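railbird479
Anyone else paying for the Brivex ratings? They claim a 900 point profit on handicaps going back to June. I'm not buying it.

halfalength
I've had them for 3 weeks and I'm slightly up. Seems fair to me.

railbird479
Three weeks is nothing. What prices are they using? 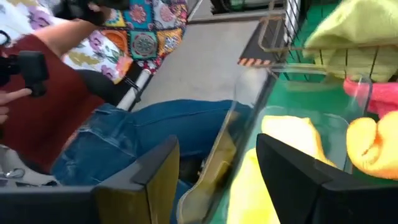
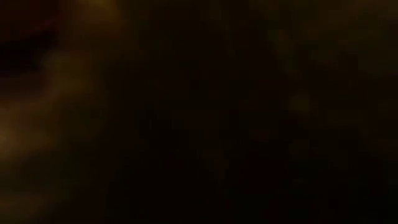
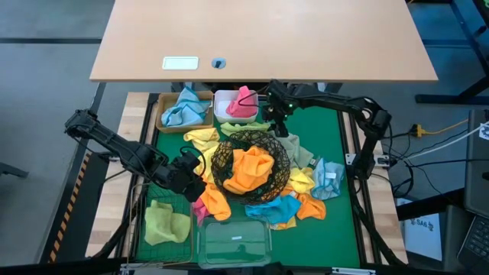
mudlark2312
Are those profits worked out at starting price or at the early morning price?

halfalength
Early morning price, according to their results page.

railbird479
There you go then. Skemex did the same and you could never get on at those odds – gone in a minute.

halfalength
I got 8-1 about Janjua at Rustdale and it was still there at lunch.

railbird479
One horse. Show me the whole list at starting price and I'll take another look.

mudlark2312
Same. I'd paper trade it through the summer before paying for another month.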